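Bevan Technical College
Automation Project, Second Year
Section 3: Visit to the Herport Open Day

3.1 Purpose of the visit

The project group attended the Herport open day in March in order to see two-arm handling demonstrated before settling the design of our own gripper. The group had read the Pikum handbook in class but had not yet watched such equipment at close range. Visitors were admitted in groups of 20, and each demonstration was allotted 30 minutes.

3.2 Observations

The demonstration was held at a table with a marble-patterned top. Strips of tape with diagonal stripes, in pink, teal and purple, were fixed along the wall behind it. The staff explained that the day's program covered reaching, opening and closing, and the approach of one gripper to another. The last of these was of most interest to the group, as our Drindton test bench has 2 arms with overlapping reach.
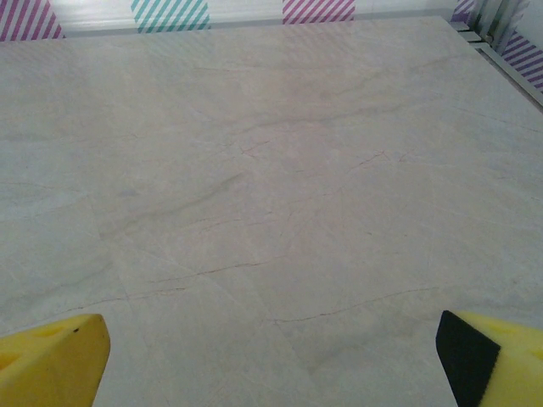
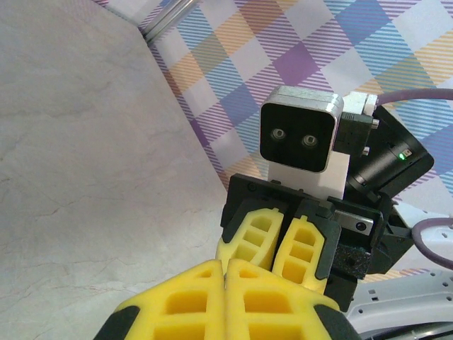
Figure 3. Views from the wrist cameras at the Herport open day. First view: yellow fingers spread apart over the tabletop. Second view: two grippers close together.

The group noted that the fingers are yellow with dark edging or padding, and that in the close view their surfaces are divided into hollow cells. A small camera with two lenses sits above the black housing of the facing gripper. The group also took note of the cables, as cable routing has caused repeated stoppages on our own bench - most often at the elbow joint.

3.3 Use in the project

Following the visit, the group made two changes to its plan. The rigid jaws drawn in Section 2 will be replaced with soft ones, and the camera will be moved from the bench post to the wrist. The revised parts list comes to 449 dollars, nearly all of it for the camera and its mount. Drawings of the new jaws are given in Appendix B.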